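Dallow bench arm - demonstration days at Trurnetcombe

The Dallow is a single bench arm with a two-finger gripper, made for light sorting and packing. Drindis shows it running at the Trurnetcombe unit every January, and by appointment the rest of the year. A session lasts 57 minutes and starts at 10.30 am.

The demonstration is a mixed pick. Goods are set out on a white table and the arm sorts them with a basket in the middle. Fruit, bread and bagged snacks share the table with small electronics.

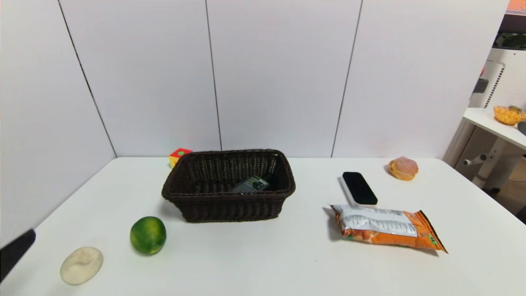
Tarun Rawat
Demonstrations, Drindis

A round green fruit and a crinkly snack bag need quite different grips, and visitors usually ask about the bag first. You are welcome to bring your own items - nothing over 376 g, please, and no glass.

After the run we open up the Swanson controller and go through the settings. Part 102 (spare finger pads) can be bought on the day.

Hire of the arm and controller is £4,000 a month, delivery extra. Parking is behind the unit. Please book ahead, as the room is small.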